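6th February, Sunday, kitchen bench end of the workshop

Writing this up while the kettle is on, and mostly so that I don't have to explain the soap business from memory again on Monday. Anyone who has walked past the drying rack this winter knows that batch 31 has been giving me grief. It is the plain olive bar, the one we call Annamalai after the street where the first shop was, and I have made it so many times that I had honestly stopped weighing things with any real attention. Well, that will teach me.

For the record, the recipe hasn't changed since August. Olive oil first, then the coconut, then a small spoon of castor for the lather, and the lye water going in slowly once both sides have come down to where I can hold my hand on the outside of the jug. A full pour is 2000 grams of oils and a test pour is 500, and everything I am writing down today is from test pours, as I am not going to waste a full pot of good oil on a question I can answer with a small one.

The trouble is the white bloom on top. It starts the day after the pour, right at the corners, and by the end of the week it has crept over the whole face of the bar like frost on a car window. You can plane it off, and underneath the soap is perfectly lovely - smooth, hard, that nice buttery color - but you lose a good shaving every time, and people do like to see a clean stamp. The Seltari shop sent a very kind note with their last order saying they didn't mind it at all, which of course made me mind it twice as much.

So I poured 3 small lots today, all from the same jug of lye water, so that nothing I did to the water could muddle things up.

Lot A went into the mold the usual way and was left bare on the shelf by the window. Lot B went in the same way, but I laid a sheet of waxed paper straight down on the surface and smoothed it with the side of my hand until there was no air under it. Lot C was stirred a good deal longer before pouring, until the trail from the spoon sat up properly on top, and then it got a lid and two old towels. I was tempted to do a fourth with less water and talked myself out of it. One thing at a time, as my mother used to say about suitcases.

Notes as I went. The Pretska oil is a shade greener than the last drum and it smells more of grass, though I don't believe that matters for the bloom. Lot A thickened quicker than I expected and I had to hurry it, so the top has a ridge down one side. Lot B poured like cream. Lot C took forever, and my arm is still complaining about it, and the towels were not quite big enough so I added my scarf (please do not wash it with the rags, it is the good one).

The window on that side is drafty and I should have thought of it years ago. I held a strip of tissue near the latch and it fluttered quite merrily. If lot A comes up white and the other two don't, I shall feel very silly, and also very pleased.

To do: label the lots before anybody tidies them, order more waxed paper, ask at Standidari whether their long molds come with lids, and find the little brush for the stamp. 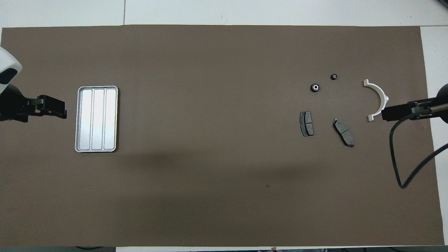
Aravind Pinto: I read your page over lunch and I'd put my money on the stirring, more than the draft. The worst bloom I ever had was on a batch I poured too thin, and that one sat in a closed cupboard the whole time. Could you leave the paper on lot B a full two days before you peek? I know what you're like. And if you do a fourth, let it be a thin pour with a lid on, then we'd know which of us to blame.

Fair enough, and the paper stays on until Tuesday. I have oil enough for the fourth and I'll pour it tomorrow after the post goes, thin and covered, same jug measurements as today. Call it lot D. I've left a gap for it on the shelf next to C, away from the window, so kindly don't put the teapot there.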